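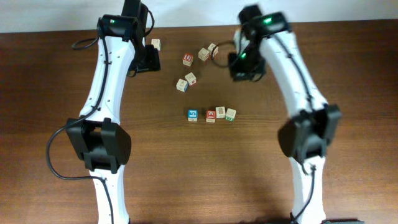
Takács asked why the two arms had been allowed to keep running in April once the right one had started to drift, and said the Plustia side would not agree to unattended runs until that question had an answer in writing. The chair took this first, ahead of the agenda.

Minutes of the two-arm bench meeting, Jimodholm workshop
Month: April
Start: 9:30 a.m.
Present: bench team, software team, safety lead, Plustia delegates. Takács attended by phone.
Apologies: Roltden parts desk.

1. Minutes of the last meeting

Accepted with one correction. Under item 4, "left wrist" should read "right wrist."

2. The contact between the grippers

The bench team read out the incident note. The job was the block sorting task, with both arms working over the same wood table. The right arm went past its commanded position on the way down to a block and its gripper struck the left gripper. The left arm held where it was. The right arm kept pushing until the operator hit the stop. No one was hurt. One finger on the left gripper was cracked and has been replaced from stock.

The log shows 450 milliseconds between first contact and the stop. The software team said the overload limit should have tripped well before that. It did not trip because the limit on the right arm had been raised during tuning and never put back. The left arm still had the correct value.

The safety lead asked who can change that limit. At present anyone logged in at the bench computer can. The change is not recorded anywhere except in the settings file itself, and the file is overwritten each time it is saved.

3. Cause of the drift

Two possible causes were discussed.

a) Wrist servo. The right wrist had done over 600 cycles since it was last zeroed. The bench team's own sheet calls for zeroing more often than that, but the sheet was not being filled in. When the wrist was checked after the incident it was off by enough to explain part of the overshoot. It did not explain all of it.

b) Cable. The bench team thinks a slack cable at the right gripper may have caught and pulled free during the move. The log has a short dropout in the position reading just before contact, and this fits with a tug at the connector. The software team was less sure and said a dropout of that kind can also come from a busy bus. They have not been able to make it happen again in 33 tries with the cable tied back. The bench team pointed out that this is what one would expect if the cable was the cause. The software team agreed but wants the same number of tries with the cable left as it was, arms at low speed and the left arm parked.

No decision on cause. Both are to be treated as open.

4. Indicator lights

Plustia asked whether the green lights on the grippers can be taken as a sign that an arm is healthy. The software team said no. Green means power and communication only. The lights stayed green through the whole incident, including while the right arm was pushing. Two operators had understood green to mean "safe to reach in." The safety lead asked for this to be corrected with all operators before the bench is used again, and for a card to be put up next to the stop button.

5. Shared area

At present either arm may enter the middle of the table at any time. The software team proposed a simple lock so that only one gripper may be in the middle strip at once. This will slow the sorting job. Plustia asked by how much and was told it has not been measured. Takács said a slower job was acceptable for now. Agreed to go ahead.

The bench team asked that blocks near the center line be left for a second pass until the lock is working. Agreed.

6. Spare parts

Stock of gripper fingers is down to 12. Roltden has been asked for a delivery date and has not replied. The bench team will call again. No order is to be placed elsewhere until they have.

7. Answer to the opening question

The arms were kept running because the drift was seen as a tuning matter and there was no rule saying when to stop. The meeting agreed on a rule: if either arm misses its position on two picks in a row, the operator stops the job and zeroes both arms. Takács accepted this for attended runs. Unattended runs stay suspended.

Actions

Software team: restore the right arm limit, put a password on the settings file, keep old copies of it. Write the middle strip lock.
Bench team: tie back cables on both arms apart from the slack cable test. Restart the zeroing sheet. Call Roltden.
Safety lead: talk to operators about the green lights, write the card, send the stop rule to Plustia and Takács in writing.

8. Other business

The stop button is hard to reach from the left side of the bench. A second button was suggested. Held over to the next meeting, with a price.

Meeting closed 10:50 a.m.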